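Last edited in September by Kadri Laur. Replaces the older page, which read like a brochure.

# Prokska hand-held gripper, pair

The Prokska is a two-fingered gripper you carry in your hand, with a camera on it. You do a chore with it, it records what the fingers did and what they were near, and the recording becomes one example for a policy to learn from. We have six pairs in the Wunisstead store. You can borrow them. Before you do, please read the part about what they don't fix.
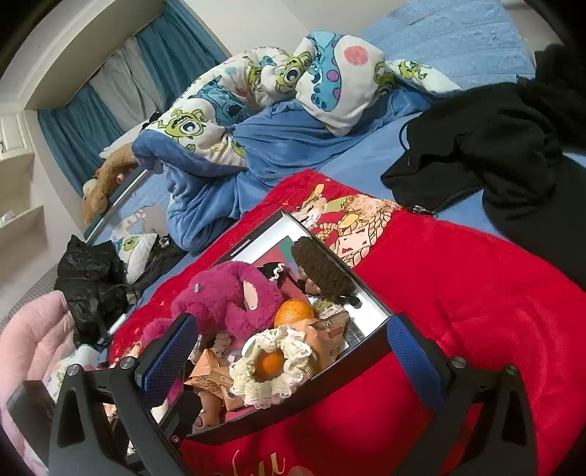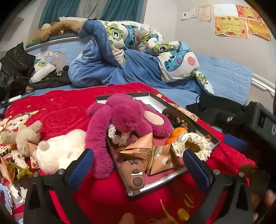
The sales sheet for this thing says it gives you "real-world variety from day one." I have my doubts about that phrase. Variety comes from the rooms and from the people doing the collecting, and a gripper has no say in either. What the hardware does give you is a way to work on a bed instead of a lab bench, and a bed is a much meaner surface. Soft toys, oranges and paper snack packets all sharing one shallow container on a red blanket is a fair test of two fingers. The orange is round and firm. A plush toy squashes, so the fingers can close a long way before you have a real hold on it. Crochet snags, or at least it has snagged for me. If your policy has only ever met blocks and mugs, I wouldn't expect much from it on a bed like that one, whatever the loss curve says.

## What you get

- Two grippers, left and right. They aren't interchangeable, so check the sticker on the handle.
- Blue textured finger pads, fitted, plus one spare set in the lid pocket
- Two chargers and one cable that is too short
- Hard case (the Ukard one; the foam has seen better days)

## Numbers, with my opinion of them

| | Sales sheet | Our own use |
|---|---|---|
| Battery, recording | 113 minutes | 90 minutes, then it gets unreliable |
| Episodes per session | "100 or more" | depends who you ask |
| Finger pads | "long life" | buy spares |

Aminu Eze did reach 100 episodes in one session. I've looked through them. A good share of the late ones are the same pick from the same side with the same tired wrist. They count toward a total, and I'm not convinced they count toward anything else. I would take a smaller set where somebody bothered to move the objects between takes.

## Where it works

Picking from a crowded container, packing one, moving small things between piles, folding over the edge of a blanket. Two-handed jobs are the main reason to take the pair. One side can steady a tray or hold a toy down while the other does the picking, and you get both halves of the motion in time with each other. That last part works as promised, and I've tried fairly hard to catch it out.

The textured pads do well on fruit and on cardboard. On thin paper packets they are okay if you come in square to a fold. Come in at a corner and the packet tends to spin away.

## Where it doesn't

**Long pile fabric.** The fingers close on fuzz and you believe you have the toy. You have the fuzz. Watch the object lift before you call the episode good.

**Busy backgrounds.** Printed bedding, especially anything with cartoon faces on it, upsets the automatic labels. The Agudelo labeling script will happily mark a printed character as an object to pick up. Rimantas Lūse says the next version handles this. I was told the same about the last version.

**Your own hands.** Fingertips wander into view. Some people crop them out afterward. I leave them in and flag the episode, and Ainhoa Valcárcel disagrees with me, so ask her if you want the other side of it.

**Heavy things.** A full water bottle is past what I'd trust it with.

## Before you record

Charge both sides. Wipe the lenses. Open and close each gripper fully five times so the width reading settles. Then run one throwaway episode and play it back before doing any others. Skipping that check cost us a whole Monday of recordings with the left side out of step.

Write your task line in plain words: "put the orange in the tray" is fine. "General tidying" is useless, and I will send it back.

## Claims I can't back up

The sheet says that policies trained on Prokska data "transfer to any two-finger arm." We've tried one arm. It did well on firm objects and badly on soft ones, and we don't yet know whether to blame the data, the arm or the camera placement. If you have results on a second arm, good or bad, send them over and I'll put them here.

## Borrowing

Ask Laimutė Grīnberga for the key to the store. Bring the case back with both chargers in it and the worn pads in the small bag, labeled with the side they came off. Pair 4 has a sticky right trigger and stays on the shelf until the part comes.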